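Visit to Plisard: teaching two arms to handle a towel
Monday, April 27, 2020

I had been meaning to write up the visit to Plisard since February. The company rents the upper floor of the old Brelis mill and works on one thing there: showing robot arms how to handle cloth.

The tour started in the Stimis room, named after the software. An operator sits with a pair of handles, one for each hand, and the arms across the table copy the movement. Each try is saved as one demonstration. The target for a task is 200 of them, and the towel task stood at 52 on the day I came.

I was given a turn. The handles are light and the arms follow closely, but there is no feel of the cloth in your fingers, so you go by eye. It took me several tries to pinch a corner - a trained operator does it without slowing down. The staff keep the poor tries in a separate folder and throw out very few.

Towel work at the table, with a gripper in view:

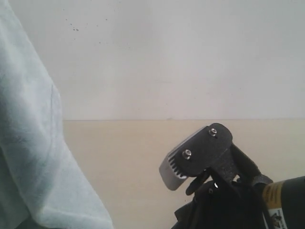
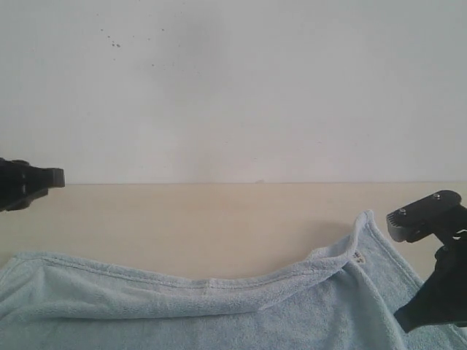
After the table session we went down to the Dimaculangan workshop on the ground floor, where the fingertips are made and repaired. The ribbed pads wear down and get swapped often. A technician let me bend a few old ones by hand.

The tour runs 2 hours and there is a small parking lot behind the mill. Wear a sweater, as the upper floor is cold in the morning.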